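Rhabarbersirup selber kochen, so mache ich das

Jedes Jahr im Juni stehe ich wieder mit viel zu viel Rhabarber da, und jedes Jahr fragt mich irgendwer nach dem Rezept. Also schreibe ich es endlich mal auf! Gelernt habe ich es von meiner Nachbarin Ghazal, die allerdings noch Kardamom reinwirft (mag ich nicht, probiert es ruhig aus).

Was ihr braucht

1202 g Rhabarber, geputzt gewogen (ja, das stand beim letzten Mal so auf der Waage, nehmt einfach das, was ihr habt)
600 g Zucker
1 Liter Wasser
2 Bio-Zitronen
ein großer Topf, ein feines Sieb, ein Mulltuch
saubere Flaschen mit Schraubverschluss

Rhabarber ansetzen

Den Rhabarber waschen, die Enden abschneiden und alles in fingerdicke Stücke schneiden. Schälen tue ich nie, in der Schale steckt nämlich die schöne Farbe. Wenn ihr nur grüne Stangen bekommt, wird der Sirup eher gelblich, schmeckt aber genauso gut. Ab in den Topf damit, Wasser drauf, die Schale von einer Zitrone dazu und langsam aufkochen. Dann Deckel drauf und 24 Minuten leise köcheln lassen, bis alles zerfallen ist.

Abseihen

Jetzt kommt der Teil, bei dem ich immer zu ungeduldig bin. Das Sieb mit dem Mulltuch auslegen, über eine Schüssel hängen, den Brei reinkippen und abtropfen lassen, am liebsten über Nacht. Bitte nicht drücken! Sonst wird der Saft trüb. (Trüb schmeckt er natürlich auch, wer Besuch erwartet, wartet halt.)

Einkochen und abfüllen

Den Saft mit dem Zucker und dem Saft beider Zitronen zurück in den Topf geben, aufkochen und 10 Minuten sprudeln lassen. Schaum abschöpfen, kochend heiß in die heiß ausgespülten Flaschen füllen und sofort zudrehen. Ungeöffnet hält er bei mir im Keller locker bis Weihnachten, danach gehört er in den Kühlschrank.
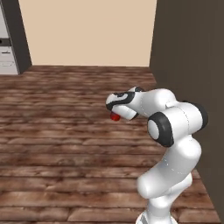
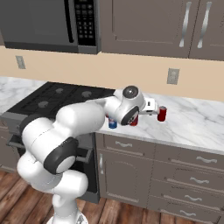
Zum Trinken nehme ich einen Teil Sirup auf sechs Teile Sprudel, dazu Eiswürfel und ein Blatt Minze. Su-bin rührt ihn in Naturjoghurt, das ist auch sehr fein. Und den Rhabarberbrei aus dem Tuch bitte nicht wegwerfen: mit etwas Zucker und Vanille nochmal kurz aufkochen, dann habt ihr ein Kompott für den Grießbrei. Die Zitronenschale vorher rausfischen, die habe ich letztes Mal vergessen und dann draufgebissen.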